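Section 4 of the Trerard Home Helper Guide: Setting Up for a Visitors' Afternoon

This section is for anyone who has been asked to show the Trerard to a group, whether that's a handful of relatives or a proper open day with name badges and biscuits. You will need the robot, its charging dock, the tablet with the Mulligan control app already signed in (see Section 2), and a bedroom or sitting room laid out more or less as people would have it at home. Please do read the whole section through once before you start moving furniture. We know how tempting it is to dive in!

### 4.1 Before the visitors come

1. Charge the robot fully the night before. A demonstration takes more out of the battery than ordinary use does, because the arm is held up while people ask their questions.
2. Put the dock against a wall with a clear run in front of it, and leave it there. If you move it after the room has been mapped you will have to map the room again.
3. Close the curtains if the sun comes in low. Strong light on a varnished top can confuse the depth reading, and a plain pleated curtain makes a very good background in any case.
4. Lay a strip of floor tape 2 metres out from the bedside cabinet. Visitors stand behind it, and so do you, once the routine has started.
5. Open the Mulligan app, choose **Visits**, then **New room**, and drive the robot slowly once round the furniture using the on-screen pad.

**Note:** The tape looks a bit fussy in a small room, we do know. Children in particular are much happier with a line to stand behind, and so are a fair few of their grandparents.

### 4.2 Choosing and placing the demonstration object

The routine we use most often is called **Bedside**. The robot drives up to a cabinet, looks over the top, finds one object, lifts it, shows it to the room and sets it back down again. It is short and easy to follow, and it is the one people talk about over their tea afterwards.

6. Clear the top of the cabinet completely. Glasses, tissues and the paperback somebody has left there all need to go elsewhere for the afternoon.
7. Choose a single upright object, light in weight, with nothing inside that could spill. If it has a lead, unplug it and take the lead right away from the cabinet.
8. Set the object well back from the front edge, towards one corner, so that there is bare surface in front of it for the robot to measure.
9. In the app, tap **Look**, wait for the outline to settle, and tap **Keep**.

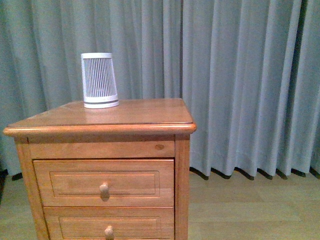

Vistano, October 11, 2020

The placing shown is the one we settled on for our own open day: a small white appliance towards the back left of a wooden bedside cabinet, with the rest of the top left clear. Koen Verbeke ran the afternoon for us and tried a good many other arrangements first, and he kept coming back to this sort of layout. A ribbed or slatted surface is quite all right to use. A glossy top can give a faint reflection under the object, so if the outline in the app stretches downwards further than it should, tap **Trim** and pull the lower line up to the real base.

### 4.3 Running the routine

10. Welcome everybody, and tell them where the stop button is before you tell them anything else. It is the large one on the robot's shoulder, and there is a second on the tablet.
11. Tap **Bedside**, then **Start**. The robot plays a soft double chime and waits 8 seconds before it moves, which gives you time for a last word.
12. Stay quiet while it reaches, if you can bear to. It's natural to want to fill the silence, but people like to watch this bit.
13. When the object is back on the cabinet and the arm has folded, tap **Finish**. Allow about 4 minutes before the next run so that the arm motors can rest.

**Caution:** Never hand an object to the robot during Bedside, and don't let a visitor do so. The handing-over routine is a separate one and is covered in Section 6.

**Caution:** Keep drawers fully shut. The robot maps the front of the cabinet as a flat face and will not notice one that has been pulled open since.

### 4.4 If it doesn't go to plan

If the app shows code 1434, the robot has lost sight of the object. Tap **Pause**, walk round behind the visitors, check that nobody's coat or bag is on the wrong side of the tape, and tap **Look** again. If the code comes up a second time, send the robot back to its dock and carry on with the talk. The Restivia slides on the tablet are there for just this purpose and will keep a group going quite comfortably while the robot restarts.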